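Digital Image Editing I
Unit 5: Cropping, Resizing and Preparing Files for Output
Drornitz School of Applied Media

Scope of this unit

This handout accompanies the Tuesday lecture and replaces the notes issued in May. Students are expected to have completed Unit 4 (Histograms and Exposure Correction) and to have the Faltura editor installed with the Cropper panel enabled. The panel is found under Window, Workspace, Layout Tools.

5.1 Cropping and aspect ratio

Cropping removes pixels from the outer part of an image. It does not change the size of the pixels that remain, and it has no effect on sharpness until the file is enlarged or printed. The aspect ratio is the relation of width to height. A file from most interchangeable-lens cameras has a ratio of 3:2; many phones record 4:3.

In Cropper, the ratio is locked by entering both values before drawing the selection. If the ratio is entered afterward, the selection snaps to the nearest fit and its center may shift. Students lose marks for this every term – check the corner readout before confirming.

Keep the original. All crops submitted for assessment must be saved as a separate file, with the uncropped version in the same folder.

5.2 Resizing and resampling

Resizing may be done with or without resampling. Without resampling, only the print dimensions change and the pixel count stays the same. With resampling, the software creates or discards pixels. Reducing an image is generally safe. Enlarging beyond about 155 percent produces visible softness in fine texture such as hair, fabric and wood grain.

When reducing for the screen, apply sharpening as the last step and judge the result at full size. Sharpening applied earlier will be altered by the resampling itself.

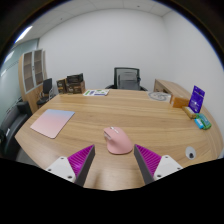

5.3 Color space and file format

Files intended for the web are converted to sRGB before export. Files for the Estberg print room remain in Adobe RGB and are delivered as 16-bit TIFF. Converting a profile changes the numbers and preserves the appearance; assigning a profile does the reverse. The two commands sit next to each other in the Faltura menu and are easily confused.

JPEG is acceptable for proofs only. Repeated saving in this format adds compression damage each time.

5.4 Exercise

Open practice file 406 from the course folder. Prepare one square crop for the screen and one 3:2 crop for print. Record the settings used for each on the worksheet, including the resampling method. Reading: course manual, page 42 onward.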